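Subject: Re: [valley-trails] Old ferry landing at Plorness, access and signs
From: Marcelino Quintana
To: valley-trails list

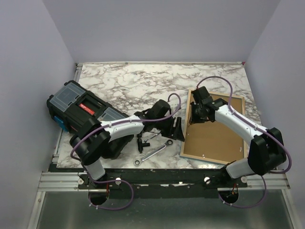
Raíssa Sampaio wrote:
> I drove out to Plorness in August to look at the old ferry
> landing and couldn't find the path down to the water. The
> highway sign points left at the grain shed, but there is a
> chain across that road now. Is the landing still open to
> walkers? My guidebook says it is 2 miles from the shed and
> that you can see the cable tower from the top of the bank.
> Also, does anyone know when the ferry stopped? The book
> gives no date and the museum in Dornano was closed when I
> got there.

Raíssa,

The landing is open. The road at the grain shed is closed to cars and the chain is there for that, but you can step around it on the river side. Most people now park at the Rocha bridge lot and walk back along the dike. It's longer but flat the whole way, and there are 41 parking spaces, so even in summer you should get one.

Your guidebook measures from the shed by the old road, which washed out below the second bend. The path that replaced it swings uphill through the cottonwoods and comes out above the landing. The cable tower is visible from there once the leaves are down. In August you have to go almost to the bottom before you see it.

On the ferry itself, I can only tell you what is on the panel at the landing. It ran until the bridge opened, and in its last full year it carried 2,289 cars. The panel doesn't say which year that was. Dalibor Hájek has copies of some of the toll books and may be able to narrow it down. He reads this list but doesn't post much.

The tower is original. The deck of the ferry is not; it was rebuilt from the Skorkik boat after that one was taken out of service. You can tell by the ramp hinges, which are on the wrong side for our bank.

The museum keeps odd hours after Labor Day. Call first. Jucélia Conceição has the key to the back room where the photographs are, and she will open it if you give her a day or so. There are roughly 76 prints, mostly of the landing and the store, and a few of the 2 families who ran the crossing. Please don't bring a scanner without asking her.

The highway sign is a separate problem. Vanderleia Sales wrote to the county about it last spring and was told a new one was on order. If you have a minute, send them a note too and mention the chain.

One more thing: the lower steps at the landing are loose. Use the ramp.

Marcelino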